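Inskip Leave Rules

Inskip is a set of text files that lists employer rules on family and medical leave by state and county. It is meant for payroll and HR staff who need one place to look up notice periods, job protection and posting duties. Maintained by Hok-lam Tam at Brestero.

What is in the files

There are 800 entries, one per rule. Each entry has the name of the law, the place it covers, the smallest employer size it applies to, the length of leave, and the section of the statute it was read from. Where a county rule goes further than the state rule, both are kept and the county entry points to the state one.

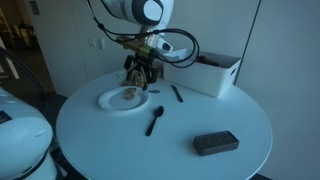

White robot arm with a black gripper over a round white table.

Entries are stored as tab-separated text. Dates are the date a rule took effect, not the date it was signed. Blank fields mean the statute is silent. They do not mean zero.

Updates

Files were last checked on August 10, 2022. Nearly 15 entries are marked "pending" and should not be used for policy writing until the final text is published. The March release dropped the old column for union contracts, so scripts that read columns by position will need a fix.

Limits

Public employers are not covered. Court rulings are noted only when they strike down a rule. Nothing in the files is legal advice.

To report an error, send the entry number and a link to the statute.

Related

Wakum: final paycheck deadlines
Elach: meal and rest break rules
Inskip change log

Contact | Copyright Brestero | Back to top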